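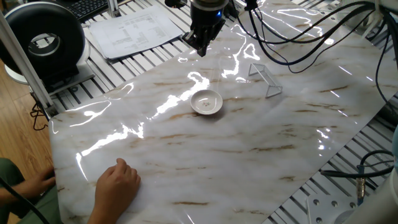

**Sullau display room gets new table coverings and a longer lending list**

SULLAU, 5th August. The shared display room on Turkden Street has changed the way it covers its work tables, and members can now borrow dishes and stands for use on them without paying extra.

The room is run by Stoltolora, a small supply shop that rents table time to people who sell food and crafts at local markets. Until this summer the tables were covered with cotton cloths that had to be sent out for washing. They have been replaced with glossy sheets in a marble pattern, white to pale gray with thin tan and brown veins. A sheet is laid over the whole table and can hang past the edge.

Solange Besnard, who manages the room, said the cloths had become too much work.

"We were paying $234 a month for laundry and we still had stains," she said. "With the film you wipe it and go on to the next thing."

The change has not pleased everyone. The film is very shiny, and the overhead lights leave bright streaks across it. Octavio Alvarado, who makes seeded crackers and has rented a table since January, said he likes the look of the marble but has to turn his labels a little to keep them readable.

"I got used to it in a couple of visits," he said. "I would still take a matte one if they had it."

Besnard said the shop has asked its supplier for a matte sheet in the same pattern. She did not have a price yet.

The lending list now has 19 items on it. Among them are small round white dishes, shallow with a raised rim, and clear acrylic stands with a slanted front and a flat base. The dishes are meant for samples. The stands hold a price card or a recipe card, and some members use them to prop up a single piece of jewelry.

Items may be kept for the length of a booking and must be back on the shelf at the end of it. Dishes should be emptied and rinsed first. Anyone who scratches a stand is asked to tell the desk so it can be polished or taken off the list.

Farzana Wanigasekara, who sells shortbread, said she used to bring her own dishes wrapped in a towel. "They were all different sizes and it looked like a yard sale," she said. She now lays out her samples at the room, settles on an arrangement and copies it at her stall.

Stoltolora spent $732 on the film, the dishes and the stands. Table rates are unchanged at $8 an hour. Bookings can be made at the front desk or by phone, and new members need to stop in once to sign the house rules.

The rules have been updated along with the tables. Knives are no longer to be used directly on a covered surface, and cutting boards are stacked under the sink. Tape should not be stuck to the film. Hot trays go on the racks by the door.

Nusrat Liyanage will teach a beginners' class on table layout later in the month. It is free to members, and the sign-up sheet is at the desk.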